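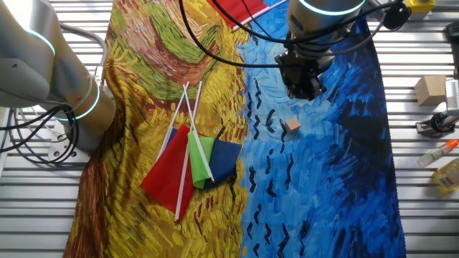
Capítulo 7. Estabilidad dimensional de los tejidos estampados

Se entiende por estabilidad dimensional la capacidad de un tejido para conservar su longitud, su anchura y su planitud después de las operaciones de acabado, almacenamiento y uso. La magnitud se expresa como variación porcentual respecto a la medida inicial y se determina por separado en el sentido de la urdimbre y en el de la trama. La planitud plantea un problema distinto, pues una tela puede mantener sus dos medidas principales y presentar pliegues que alteran la lectura del dibujo. En un estampado de pinceladas gruesas, como el de la tela con zonas amarillas y azules que abre el capítulo, los pliegues situados en el encuentro de los dos colores desplazan visualmente el límite entre ambos, y cualquier medida tomada sobre ese límite carece de valor si antes no se extiende el tejido sin tensión.

7.1. Objetivos

Al terminar el capítulo, el lector deberá poder distinguir entre encogimiento por relajación y encogimiento por hinchamiento, preparar y marcar una probeta, calcular la variación dimensional en ambas direcciones y redactar el informe correspondiente. Se suponen conocidos los ligamentos fundamentales (capítulo 3) y la clasificación de las fibras (capítulo 1).

7.2. Origen de las deformaciones

Durante la tejeduría los hilos de urdimbre trabajan bajo tensión. Parte de la deformación introducida es elástica y se recupera al retirar la pieza del telar; otra parte queda retenida por el rozamiento entre hilos y se libera más tarde, por lo general en el primer tratamiento en húmedo. A este fenómeno se le llama encogimiento por relajación.

El encogimiento por hinchamiento tiene otra causa. Las fibras celulósicas absorben agua y aumentan de diámetro, con lo que el hilo de una dirección debe recorrer un camino más largo para rodear a los de la otra. Como su longitud apenas varía, los cruces se aproximan y el tejido se acorta. En las fibras sintéticas de baja absorción este mecanismo es secundario, y predomina la contracción térmica si no ha habido un termofijado previo.

El estampado añade una tercera variable. Los ligantes de pigmento forman una película que rigidiza la superficie, y cuando la cobertura es desigual las zonas más cargadas se contraen menos que las contiguas. El resultado es una ondulación localizada que el planchado corrige solo de manera transitoria.

7.3. Caso de referencia

A lo largo del capítulo se utilizará el lote 931 de la tintorería Rocha, un algodón en ligamento tafetán estampado con pigmento y destinado a decoración. La pieza, de 2920 cm, se dividió en dos mitades: la primera se acabó en la planta de Hurham y la segunda en la de Ornley, esta última con compactado mecánico. Las dos se lavaron a 40 °C y se secaron en plano.

7.4. Expresión del resultado

La variación dimensional, V, se calcula mediante

V = 100 · (Lf − Li) / Li

donde Li es la distancia inicial entre marcas y Lf la distancia final, ambas en milímetros. El signo negativo indica encogimiento. No deben promediarse los valores de urdimbre y trama.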